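Search this wiki Search Go
Print this page | E-mail this page

Rarkora

Rarkoras are small household creatures met by Osman in Sestonum. They are the most common opponents in Flonness, the great crooked house where nearly all of the game takes place, and they are also among the most loved, thanks to their habit of hiding inside ordinary things and giggling when somebody walks past. A Rarkora looks like a fist-sized puff of soot with two round orange eyes and a pair of flat, papery feet that slap on the floor when it runs. The common kind is dark purple, the cellar kind is green, and the attic kind is pure white with a gray stripe down its back.

There are 83 Rarkoras in the main story. Every one of them has a fixed starting place and a name, which is entered in the Household Ledger when it is caught. Getting all the names is one of the great pleasures of the game and is needed for the Full House ending.

Role in the story

When Osman first arrives at Flonness to light the lamps for the winter, the Rarkoras have already stolen every wick in the building. He catches his first one, Plimby, in the coal scuttle in the Porch, and the short chase that follows teaches the player how to use the Snuffer. From then on the creatures turn up in almost every room until the Ballroom is reopened at the end of Chapter 5.

The Rarkoras are not servants of the Landlady, though the first two chapters do everything they can to make the player think so. In the Music Room scene in Chapter 4, Osman finds the stolen wicks braided into a long rope, which the creatures have been using to tie the Landlady's door shut. It is a wonderful moment, and it changes how the player feels about every chase before it! After this scene, caught Rarkoras are no longer kept in the Lantern. They follow Osman in a line instead, and the music picks up an extra hand-clap for each ten in the line, up to a limit of four.

In the closing chapter all of the Rarkoras the player has found take part in the Long Supper. Any that were missed leave an empty chair at the table with a name card turned face down.

Behavior

A Rarkora has three states: hidden, startled and bolting. While hidden, it cannot be hurt and shows only a small sign of itself, such as a lamp shade that turns slowly or a book that sits a little too far out. The giggle plays when Osman is within four steps and is always heard from the correct side, so playing with headphones makes a big difference.

When Osman presses the Snuffer button near a hiding place, the Rarkora becomes startled for one second. Its eyes go wide and it can be caught right away with no chase, an act the game calls a Clean Snuff. If that second is missed, the creature bolts. A bolting Rarkora runs to one of its spare hiding places in the same room, and purple ones will leave the room altogether if the door has been left open. Closing doors behind Osman is easily the best habit a new player can pick up.

Each common Rarkora has 38 points of pluck, the game's version of health. The basic Snuffer removes 10 points per hit and the Brass Snuffer removes 19, so two clean hits with the better tool will end any ordinary chase. Pluck comes back slowly while the creature is hiding. It does not come back in a room where all the lamps are lit, and this makes lighting a room first well worth the oil. 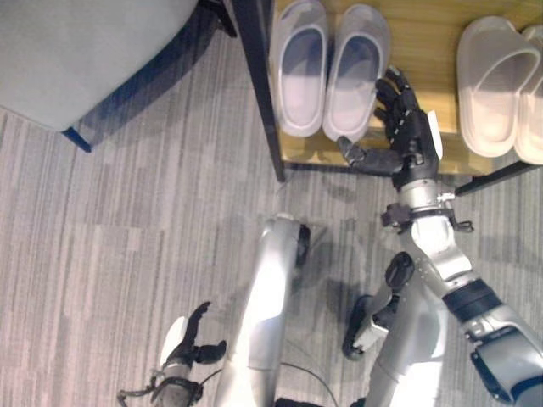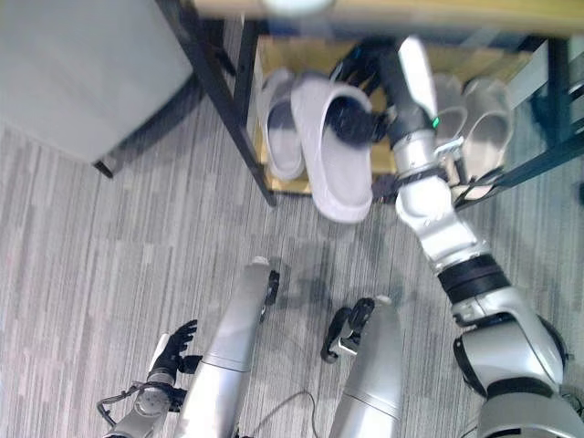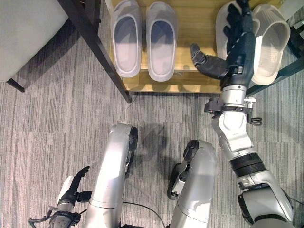
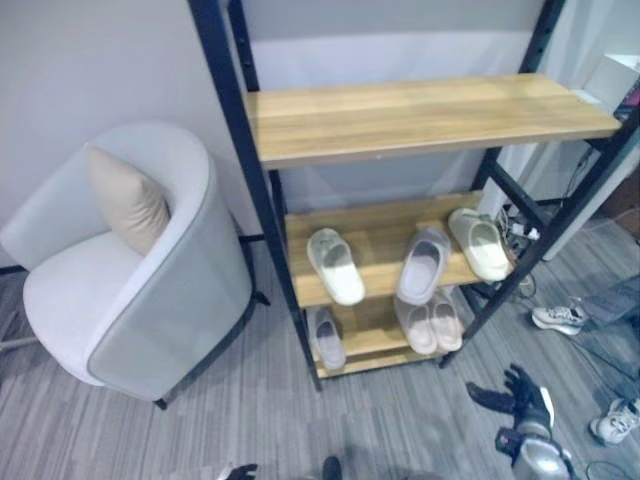 Hiding places in Flonness fall into families, and learning the families is far quicker than learning single spots. Furniture with a lid is always worth a check, and so is anything that holds water. The family players miss most often is footwear, which the game files under Quiet Spots because there is no giggle to give it away. An honest pair of slippers in the Boot Passage is set down neatly side by side on its shelf, in the way the two pale gray slides are in the first picture, and it never moves. A pair with a Rarkora in it has one slipper nudged ahead of the other, and the gap grows a tiny bit each time Osman turns his back. The same rule works for the riding boots in the Stable Hall and the wooden clogs outside the Dairy. It does not work for the dancing shoes in the Ballroom, which move on their own and are harmless.

Curtains, clocks and coats make up the next largest family. A clock with a Rarkora inside runs backward, but only the second hand, and only while the clock is on screen. Coats are easier, as the sleeves fill out when the creature breathes in. There is a fine joke in the Cloakroom where eleven coats breathe at once and only the twelfth, hanging perfectly still, has anything in it.

Types

Purple Rarkora: The standard kind, found on the ground floor and in both wings. Quick, nosy and easily fooled. Throwing a button across the room will draw one out without startling it.

Green Rarkora: Lives in the Cellars and the Ice House. It is slower than the purple kind but leaves a slick behind it that makes Osman slide. Felt soles, sold by the Peddler for 899 pennies, cancel the sliding completely and are the most expensive item of clothing in the game. They are worth every penny to anyone trying for the Full House ending.

White Rarkora: Found only in the Attics. It cannot be seen in moonlight, so the shutters have to be closed before the search begins. White Rarkoras never bolt across the floor. They go up the walls and over the beams, and the papery footsteps overhead are one of the best sounds in Sestonum.

Twin Rarkora: Two creatures sharing one name, one purple and one green. Both have to be caught within five seconds of each other or the first one wriggles free. The only Twins in the main story are in the Pantry and the Upper Linen Room.

Old Rarkora: A single, very large Rarkora asleep in the Boiler Room. It has no pluck meter and cannot be snuffed. Osman must read to it from three books found in the Library, after which it rolls over and opens the way to the Ice House. Its Ledger name is simply Grandfather.

Household Ledger

The Ledger gives each Rarkora a half page with a small ink drawing, its name, the place it was caught and one line of gossip. The gossip lines are a treat to read and many of them point to other creatures. The entry for Tup, caught in the Nursery, complains about a cousin who snores in the flour bin, and this is the only clue to Mottle, who is otherwise very hard to find.

A Clean Snuff adds a gold border to the page. Filling the Ledger with gold borders awards the Silver Wick, which burns without oil. Since the Silver Wick can be carried over into a new game, players going after fast finishing times usually earn it first on a separate file.

A Ledger score is shown on the inside back cover. Points come from names, borders, gossip lines read and lamps left burning, and the highest score possible in a single visit to Flonness is 597. Reading a gossip line counts only if the page is held open until the ink dries.

Development

The Rarkoras were drawn by Ikhsan Wijaya, who also planned the layouts of the Boot Passage and the Attics. In the commentary track included with the game he says that the creatures began as dust with no faces, and that the feet came before the eyes. Early Rarkoras could not giggle. They sneezed, and the sneeze can still be heard once, in the Spice Closet, from a Rarkora named Achim.

The rule that each creature has a fixed starting place was a late choice. Wijaya explains in the same track that the places were shuffled for every new game at first, but the gossip lines then had to be so vague that they stopped being funny. One leftover of the old system remains: if the Spice Closet is entered before the Pantry, Achim starts in the pepper tin instead of the mustard jar. Both places count toward the same Ledger entry.

The white type was going to have its own boss fight on the roof. Parts of the roof were finished and can be seen through the skylight in the East Attic, including a weathervane in the shape of a Rarkora that turns to follow Osman.

Differences between versions

In the first release, green Rarkoras could slip through the Ice House door while it was closing, and a creature lost this way did not come back until the file was reloaded. The first update fixed this. The same update made the giggle in the Conservatory louder, as it used to be drowned out by the rain.

The hand-held version draws fewer coats in the Cloakroom, and the Rarkora there hides in the eighth one. The joke works just as well. Slippers in the Boot Passage also move a little farther in this version so that the gap can be seen on the smaller screen.

Trivia

The table at the Long Supper has two seats for each set of Twins, but only one name card.

If Osman stands still in the Boiler Room for a full minute, Grandfather mumbles the names of every Rarkora not yet caught, in the order they appear in the Ledger. Subtitles must be turned on to read them all.

Plimby is the only Rarkora who waves.

Last edited 26 July 2020

Related pages
Boot Passage
Brass Snuffer
Clean Snuff
Felt Soles
Full House Ending
Household Ledger
The Landlady
The Long Supper
The Peddler
Silver Wick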